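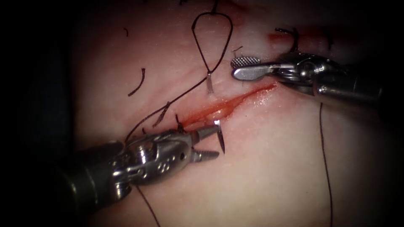

**Suture pads** are flat practice surfaces used for training in wound closure. A pad imitates skin, fat, or the softer lining tissues closely enough that a curved needle can be driven through it, a thread pulled, and a knot tied down without the surface giving way at once. Pads are used in surgical and veterinary teaching, in dental schools, and in skills laboratories where needle handling is practiced before work on patients.

The term covers both synthetic pads, which are cast from silicone or a similar polymer, and tissue pads, which are cut from animal material or formed from a gel. The two groups differ in storage, price, and feel, and most teaching programs keep both.

## Construction

### Synthetic pads

A synthetic pad is normally cast in layers. The top layer is thin and firm and stands in for the outer skin. Under it lies a softer, thicker layer, and many pads have a third layer at the base that is denser and keeps the pad from curling. A fabric mesh is often set between the first and second layers. Without mesh, thread under tension cuts through silicone in the manner of a wire through cheese, and the stitch hole becomes a slot.

Mesh has a drawback. It resists the needle more than living tissue does, and a learner who trains only on meshed pads tends to push too hard. Some makers therefore supply the same pad in meshed and plain versions. The Pudo pad, a teaching product sold in a plain version only, is 10 mm thick and is meant to be discarded after one session.

### Tissue pads

Tissue pads are softer, carry surface moisture, and have a less even texture. Pig skin, chicken breast, and beef tongue are the usual animal materials. Gel pads are made from gelatin, agar, or a polyvinyl alcohol mixture that has been frozen and thawed to set it. The number of freezing cycles controls stiffness; more cycles give a tougher pad.

Color is added to gels with food dye or pigment. Pale pink is the most common shade and gives good contrast with both dark thread and red fluid. Darker pads hide thread and are generally kept for later stages of training.

## Incisions

Pads are sold either uncut or with incisions already made. Pre-cut pads save time but fix the position and depth of each wound. Uncut pads are opened by the instructor or the learner with a scalpel.

The shape of an incision affects the difficulty of closing it:

- **Straight, parallel to the pad edge.** The simplest form, used for first interrupted stitches.
- **Diagonal.** Requires the wrist or instrument to be turned at an angle that changes along the wound.
- **Curved.** The two edges differ in length, and spacing must be adjusted to keep them matched.
- **Tapered.** One end narrows to a slit. The final stitches at the narrow end are placed closer together and shallower.
- **Gaping.** The edges stand apart and must be brought together in stages.

Depth is as important as outline. A cut through the top layer alone can be closed in a single pass of the needle. A cut that reaches the lower layers is closed in two rows, deep and then superficial.

## Simulated blood

Red fluid may be added to a pad to make the work area wet and harder to read. It collects in the low part of a cut, hides the far edge, and reflects light in small bright points that can be mistaken for the needle. Commercial fluids are water based and thickened with glycerin, corn syrup, or cellulose. Homemade versions use the same ingredients with dye.

Fluid can be dripped on by hand, injected into the layer beneath the surface, or fed through a tube cast into the pad. The third method gives a steady supply but limits where a cut can be made. Dyed fluid stains pale silicone permanently if it is left to dry, and stained pads are usually kept for wet exercises after that.

## Needles and thread

Needles for pad work are described by their curvature, point, and length. Half-circle and three-eighths-circle needles are standard. The point is chosen to suit the surface:

| Point | Cross section | Usual pad |
|---|---|---|
| Taper | Round | Gel, soft tissue |
| Cutting | Triangular, edge inward | Rarely used on thin pads |
| Reverse cutting | Triangular, edge outward | Silicone, pig skin |
| Blunt | Round, rounded tip | Very soft gel |

Thread may be a single strand (monofilament) or braided. Monofilament slides easily and needs extra throws to hold a knot. Braided thread grips well but drags on silicone and picks up fluid. Dark thread is preferred on pink pads for visibility. Loose strands left across a pad are a frequent cause of snags and false knots, and many course sheets call for thread tails to be cleared before each new stitch.

## Instruments

The needle is held in a needle driver, whose short jaws carry ridges or a cross-cut pattern to stop the needle from rolling. A second instrument, either forceps or a grasper, steadies the wound edge and receives the needle after it passes through. In open work both are held directly in the hand. In laparoscopic and robotic work the jaws sit at the end of a long shaft, and robotic instruments add a jointed wrist between shaft and jaws.

A needle is generally gripped between one half and two thirds of the way from its point. A grip close to the tip leaves too little needle to pass through the pad. A grip at the swage, where the thread joins, can bend the needle or crush the joint. Serrated jaws also fray thread, particularly monofilament, and the length that will form the finished knot should not be squeezed between them.

## Mounting and lighting

A loose pad slides as soon as the needle is driven. Synthetic pads are fixed with suction feet, clamps, or a tray with a raised lip. Tissue pads are pinned to cork or laid in a shallow dish with a rough floor. The Drover tray, used in several teaching laboratories, has 9 pin holes on each long side and a drain at one corner.

Light for wet pads needs some care. A single strong source directed at the center produces glare on moist surfaces and leaves the outer areas dark. Lowering the brightness usually helps more than moving the lamp.

## Care and storage

Silicone pads are washed in cool water with mild soap, dried flat, and dusted with talc or cornstarch. Folding leaves a permanent crease. Gel pads are kept in a sealed bag with a damp cloth and refrigerated. Gelatin pads last up to 7 days and then begin to weep liquid and pull away from their mold. Animal tissue is handled as raw meat and discarded at the end of the session.

Used needles go into a sharps container even when the pad was synthetic. Broken tips are sometimes left inside a pad, and the underside should be felt only with an instrument.

## Assessment

Completed pads are scored on spacing, depth, edge alignment, and knot security. The Magyar sheet lists 41 items and is filled in by an observer while the work is under way. The shorter Gendico form is completed afterward from the pad itself and does not record time or instrument handling. Scores from the two are not interchangeable.

Leak testing is used for pads that represent bowel or vessel wall. Water is introduced on one side of the closed incision and the other side is checked for drips.

## See also

- Knot tying board
- Needle driver
- Surgical simulation
- Wound closure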